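Swapping fingers on the two-arm setup

I finally got the longer fingers from Flulletti in January and I have been swapping them on and off ever since! For anyone new, I run two arms at one table, and each has its own gripper. Berenice Magaña lent me her Mäkelä controller for the comparison, so both sides now take the same commands.

The old fingers were fine on blocks and terrible on anything soft. They closed too fast, and by the time the motor noticed any load the food was already dented.

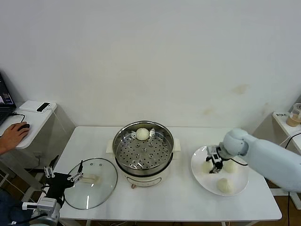 Grip force is what I spent most of my evenings on. I set the closing speed to 14 on the Wurham scale (quick, but you can still hit stop) and lowered the force limit until things began to slip, then went up 2 steps. Steamed buns are a lovely test for this, smooth and round with nothing to hook onto, and three on one plate means the fingers have to get in between neighbors without shoving them. The steamer tray is easier, with a single bun sitting alone near the back rim.

Romain Aubert thinks I should try silicone pads next, and I have a pair on order. I also want to redo the whole thing at the slower speed, with the logging turned up to 500 samples a second. More when the pads get here!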